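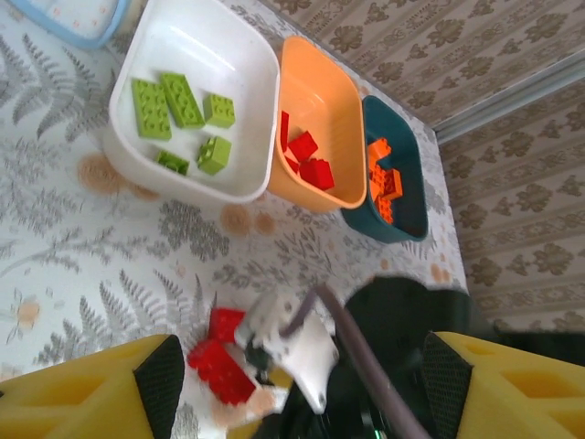
Issue 51, page 3

Open day at the Sturlow sorting room

The Umton site opens its doors one Monday a year, from 9:30 in the morning until the canteen closes. I went mainly for Building 3, where Cruickshank tries out storage products for nurseries and after-school clubs. The rest of the site is offices and a loading dock, and can be skipped.

The display nearest the door dealt with sorting by color. Toy bricks are divided among square bowls with rounded corners, one color per bowl: green in white, red in orange, orange in dark teal. The bowls stand side by side at the back of a table dressed with a fern-print cloth. According to the handout, the container color is deliberately different from the brick color. The test is whether a sorting rule survives when the bowl gives no hint, and the staff want to know how soon a new user stops checking the label sheet.
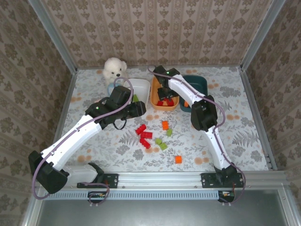
The label sheet itself is a laminated card listing brick color on the left and bowl color on the right. Type size is adequate. I would have preferred printed swatches to words, given that many of the intended users cannot read yet. A second version with swatches was on the literature table, marked as a draft.

Bowl shape got more attention in the talk than color did. Flat sides allow the bowls to be pushed together in a row with little wasted space, and rounded inside corners leave fewer places for a small brick to wedge. The range is sold under the Nirkico name in sets of 3. The price list gives 116 for the basic set and 175 for the set with lids, both in catalog points, which can only be redeemed by registered clubs. Individual visitors cannot order on the day.

Patterned cloths are used on purpose. A plain table makes loose pieces easy to find, and most homes do not have plain tables. Gray leaves and small peach flowers make a moderately busy background, against which red and green bricks still stand out well. The wallpaper behind is busier, brown motifs on beige, but nothing gets sorted against a wall. There is a fluffy white plush toy at the back as well. 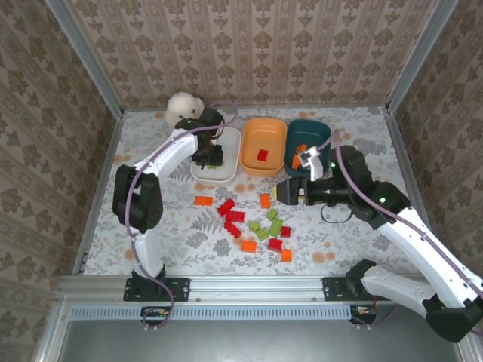
Does the order of the bowls matter?
Only for consistency. White, orange, teal from left to right is the order used on the label card, and a club can choose another as long as it keeps to it.

After the talk there was time to handle sample bowls at a side bench. The lids fit tightly and need two hands. Stacking without lids is possible, but the upper bowl drops in far enough to press on large bricks. I raised this and was told a deeper model is under review.

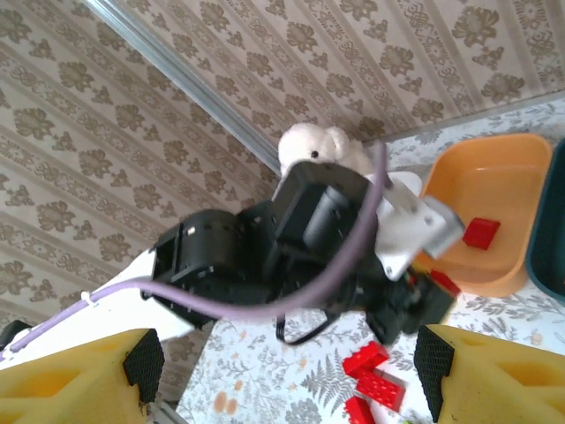 Sorting table, Building 3, with the orange container on the right.

Practical notes. Parking is on the gravel lot behind the loading dock, and the entrance is signed from the Sturlow road only. The talk lasts 51 minutes and is repeated after lunch. Seating is limited in the afternoon session. Handouts ran out before noon, and the desk will mail one on request.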